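4. Submitting an Entry to the Zakero Awards Portal

This section is for nominating bodies and for individuals who nominate themselves. It assumes that an account has been opened as described in Section 3 and that the applicant has received a nominee number.

4.1 Before you begin

Have the following to hand: the nominee's full name as it should appear on the certificate, a written citation, and the contact details of three referees. Referees may not be related to the nominee or employed by the same organisation.

Note: The citation must not exceed 500 words. The portal counts headings and footnotes towards this limit. 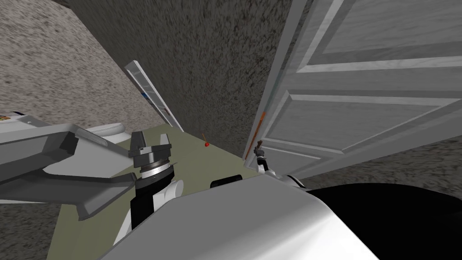
4.2 Completing the entry form

1. Sign in and select New Entry from the left-hand menu.

2. Choose a category. Entries for the Gauthier Prize for Lifetime Achievement use Form 13; all other categories use the standard form.

3. Enter the nominee number. If the number is not recognised, check that no spaces have been typed before or after it.

4. Paste the citation into the box provided. Bold and italic type will be removed.

5. Enter the name and email address of each referee, then select Send Requests. Referees receive a link which remains open until the closing date.

6. Select Save Draft. A draft may be reopened and changed as often as required.

Caution: Changing the category after referee requests have been sent will cancel them, and the requests must then be sent again.

4.3 Submitting

1. Open the draft and select Check Entry. Incomplete fields are marked in red.

2. Read the declaration and tick the box to accept it.

3. Select Submit. A receipt is sent to the registered email address.

Submitted entries cannot be edited. To correct an error — a misspelt name, for instance — write to the Awards Office at Grusov House, Kirkard, quoting the receipt number. Corrections are accepted until noon on the Thursday after closing.

Note: Entries sent by post should be marked Box 334. Postal entries must include a signed copy of the declaration, and supporting papers will not be returned.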